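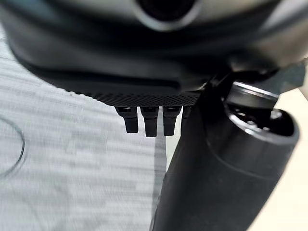

Zoltán Hegedűs wants to know, before anyone types an answer, whether the same person drove the arm for every episode. If two people did, he says, say so now and save us all an evening.

## Wrist camera demos: crop out the gripper, or leave it in?

Fine, Zoltán: two people. Me and my brother-in-law, who drives the way he parks.

We're collecting teleop demos for picking up a cloth off a sofa. Arm is a Siltton, recorded with Zuneck, trained in Hetano with more or less the default settings. So far we have 49 episodes. The wrist camera spends a good part of its life admiring the gripper, and the top of every image is housing. It never changes. I have now looked at that round hole more than I've looked at some relatives. 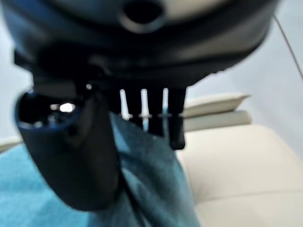 *Wrist view, blue cloth and sofa seat under the fingers.*

My instinct is to crop the top off and give the model more cloth per pixel. My brother-in-law's instinct is to leave everything alone and get lunch. Two things I'd like to settle:

- Does the fixed part of the gripper do any good in training?
- What do I do with the episodes where we fumbled, backed off and tried again? I marked nine of them as bad and haven't had the heart to delete them.

The trained policy reaches the sofa nicely and then closes its fingers a little above the cloth, with great confidence.

---

### Answer, marked as accepted

Crop the housing if you like, but leave the fingers and a margin around them. The model needs to see where the tips are compared with the cloth, and that's the exact thing yours is bad at. The smooth part up top is the same in every image, so it mostly costs you resolution. Do the crop once, in the loader, and use the same numbers when you run the policy. I once cropped for training and forgot at run time. The arm went for the armrest all afternoon.

I'd worry more about the closing. Play back the last couple of seconds of each episode and look at when the gripper command fires. If one of you closes early while still moving down and the other stops first and then closes, the model learns the average of two people, and the average of two people grabs air. Pick one style. Record around 40 more that way, with the cloth dropped differently each time.

Keep the fumbles if they end in a grasp. Backing off and trying again is worth showing it. Trim any long pause where you were arguing.

> **Comment from the asker:** I close while moving. He stops first. He is going to be unbearable about this.

---

### Another answer

Also check your camera lag. Mine was 10 frames behind the joint readings and every demo looked fine on playback, as the viewer lined them up for me. Zuneck has a setting for it somewhere under export. I don't remember the name and it may have moved.

---

### Another answer

Just get more data.

> **Comment:** How much more?

> **Comment:** More than that.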